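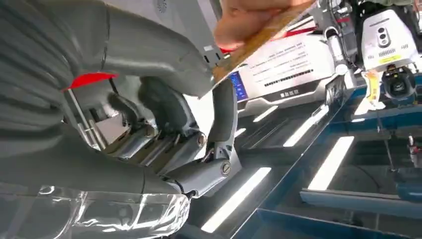
Board sort gets going at Løken Hall in Nindport

Oct 19, 2026

What a great start! The first afternoon of the Nindport board sort wrapped up with music still playing in the hall and a good pile of flat boards ready to go out to classrooms and home craft tables across town.

The boards came from Hillasum, the display supply shop on the harbor road that closed in March. When the shelves were emptied, former manager Rosaura Ríos offered the leftover stock to anyone who would put it to use, and the hall said yes to all of it. That meant 900 boards, plus boxes of clear plastic packaging that had to be dealt with before the boards could be handed on.

The work itself is simple and very satisfying. A board gets picked up, turned over, and checked along the edges. Sound ones go in the main stack. Anything with a crumbled corner goes to Aslak Kvam's trimming table, where it comes back smaller but perfectly good for coasters, name signs or the backing of a small picture. The clear plastic is kept apart from everything else and goes into its own bin.

"I love the ones with the rough, speckled face," said Oda Torvik, who has been planning the sort all summer. "You pick one up and you already want to pin something to it or paint it or cut it into a shape. I had to put three aside for myself before we even got started – sorry, everyone."

Her brother Stellan Torvik spent most of the afternoon passing boards along the table and comparing colors. The tan ones with an orange tint were the clear favorites, and teachers had asked for those first. Plainer gray ones are going to the theater group, who want them for a model of the old ferry landing.

A word on handling, for anyone coming next time: hold the boards by the long sides and keep them flat when you set them down. The surface sheds a few crumbs if it is dragged across another board, and the corners do not like being knocked. Clear plastic should be checked before it goes in the bin. Aslak found a whole packet of brass pins in one wrapper, and they are now in a jar by the door.

There are 6 afternoons planned in all, with the next one in the same room. Children are welcome with an adult, and the trimming table will have scrap pieces set out for them to decorate. Tormod Viklund is bringing his cinnamon buns again, so come hungry.

Schools and clubs can put their names down for a stack at the front desk. So can households, with a limit of two boards each until the school orders are filled. Bring a flat bag or a bit of string to carry them home, and if you make something with yours, please bring it back to show us. Oda is clearing the long wall by the kitchen for exactly that.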